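Compostable bags that actually break down at home?
Kitchen & Home > Waste and Recycling
1,877 views

dunmore_hill
Started April 27, 2026

My city rolled out green bins this month and now every store wants to sell me a bag to go with them. The Bastero ones say "home compostable" on the front in big letters. On the back, in tiny letters, it says "where conditions allow." What conditions? My pile is a heap of leaves and coffee grounds behind a garage. Has anybody put one of these in a normal backyard pile and gone back to look?

pepperjack88
Regular, 124 posts

I use the Tutico bags and they've been fine. They feel a little like regular plastic but softer. I tie them up, toss them in the green bin and never think about them again.

dunmore_hill

Right, but never thinking about them again is my problem. Fine in the green bin means a truck took it away. I'm asking about my own heap.
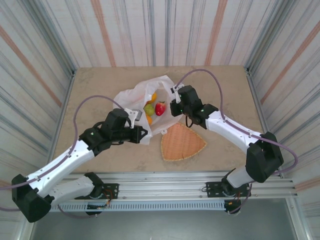
mossback
Moderator, Waste and Recycling

I'd start with produce bags, the thin see-through kind you carry apples and oranges home in. People see a whitish, crinkly bag and assume it's the compostable type. You can't tell by looking or by feel. If there's no certification mark printed on it, treat it as ordinary plastic and keep it out of the pile.

As for home composting, I buried two Bastero bags last April. One was mostly gone by fall. The other came out in long strips that I was picking off my tomato bed all winter. Same box, same pile. I wouldn't buy them again.

quillfeather

Two bags isn't much of a test, mossback. Was the second one knotted? A knotted bag full of peels stays sealed for ages. I cut mine open and spread them out flat, and I haven't found a scrap yet.

mossback
Moderator, Waste and Recycling

It was knotted, yes. But if I have to take scissors to every bag, I may as well tip the scraps in and skip the bag.

pepperjack88

Some of us live on the third floor and don't want to carry a dripping bowl down the stairs.

sasaki_pail_fan

Get a pail with a lid. I have the Sasaki one and line it with newspaper. It does smell by Thursday in hot weather, I'll admit that. Rinse it and move on.

quillfeather

Newspaper falls apart the minute you put melon in it. Also, who still gets a newspaper?

dunmore_hill

I looked up Plovier, since someone in another thread swore by them. Their page says 3,824 happy customers and doesn't say one word about how long the bags take to break down. I'd trade all those happy customers for one photo of a bag after six months in dirt.

I'm going with the lidded pail for now. I'll bury one Bastero bag, cut open, and one knotted, with a stake next to each. Will post when I dig them up.

mossback
Moderator, Waste and Recycling

Use a mesh sack around each one or you'll lose track of the pieces.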